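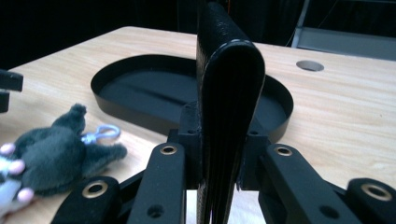 How to set up a community court-watch group

Court watching means sitting in on public hearings and keeping a plain record of how people are treated. Protection order hearings are a good place to start, as most are short and held on a fixed schedule.

1. Call the clerk's office. Ask which courtroom hears protection orders, what time the list begins, and whether note-taking is allowed. Write down the name of the person you spoke to.

2. Find your watchers. Ten people is enough to cover one courtroom if each gives a morning every other week. Our first 10 came from a tenants' meeting and a church choir.

3. Hold a training session. Allow 40 minutes for court rules and 30 for practice with the form. Cover what stays private – names of children, home addresses, anything said in the hallway.

4. Use one form for everyone. Ours has spaces for the start time, whether an interpreter was present, whether each side had a lawyer, and what the judge explained out loud. Leave opinions for the back page.

5. Enter the forms the same evening. We type ours into a shared spreadsheet and lock the paper copies in a drawer.

6. Wait before you publish. We held off until we had 200 hearings on record, then sent a draft to the court and to two local shelters for comment.

Blank forms are available from Sombat Suwannarat at the Eskola office. The next training is on 10th June.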